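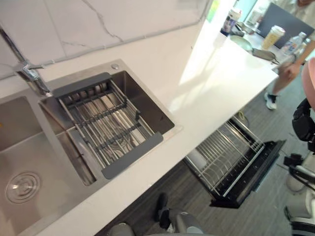 Gripper trial comes down to the dishes

OCT 13, 2024 - After 3890 attempts at picking something up and putting it somewhere else, the Orkport test kitchen has reached a verdict on which robot hand it would trust with the crockery. The verdict is "it depends", and it comes with a spreadsheet.

The trial compared three grippers on the same arms, in the same kitchen, doing the job most households argue over. Two were commercial models: the Vandley parallel gripper, which has two fingers and no ambitions, and the softer Orlandini, which has three and closes around a plate as though it were apologising to it. The third was built in-house at the Tristport workshop and is known by its drawing number, 1714, as no one could agree on a name.

Each gripper was asked to move plates, bowls and cups between the counter, the rack over the sink and the pull-out dish drawer. The plan called for 4000 attempts, but testing stopped early when the supply of matching bowls did.

The Vandley was the quickest of the lot and the best at plates, sliding them into the drawer's wire tines with very little fuss. It was less convincing with paper cups, which it tended to treat as a personal challenge. The Orlandini handled cups beautifully and took so long over plates that one tester went out for lunch during a run and came back to find it still making up its mind.

As for 1714, it finished second in every category, a result the Tristport team has described as consistent.

"People ask which one won, and I have to ask them what they're washing," said trial lead Sandra Nuttall. "Plates stand up on their own if you put them in the right slot. A cup has opinions."

Shiny surfaces turned out to matter more than expected. Steel basins and a bright white counter gave the cameras plenty of glare to chew on, and several misses first blamed on the fingers were later traced to the arm reaching for a reflection. Nuttall's group has since begun logging the lighting along with every grasp - a chore she admits should have been in the plan from the start.

A second round is booked for January, using the Vandley and the Orlandini on opposite arms of the same robot. Cutlery will be added to the list. So will a larger order of bowls.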